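Gwion Bevan has been sold simulators before. The one he is trying now, Plosham, promises to teach a robot arm its job before anyone buys the arm.

"I'd like that to be true," he says. "I've spent 700 on the licence."
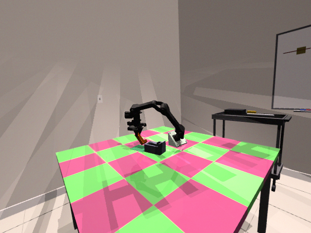
*The arm at work on the Plosham test table.*

His trial task is an orange block, a bin and a green pad. He says the default lighting throws shadows everywhere, which he rather likes. He is less keen on the price of extra camera views.
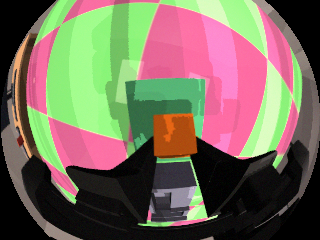 *Looking out between the gripper fingers.*

"You get two, then you pay. Who needs only two?"

Mawar Harahap, who sells Plosham, told me most buyers never ask for more. She wouldn't say how many buyers there are.

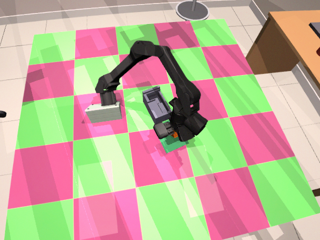

*2 min read*

Bevan's bigger doubt is friction. "Everything grips nicely in there. My bench is greasy." He asked for figures from real arms in August and was sent a brochure.

Harahap says a study is coming. Would she put a date on it? "Soon."
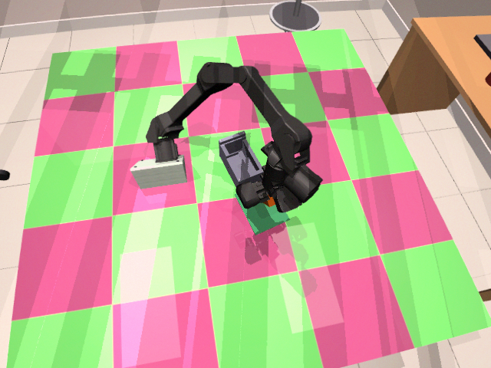

*Gripper down beside the grey container.*

Bevan has six weeks left on the trial and hasn't decided. "It looks lovely," he says. "So did the last one."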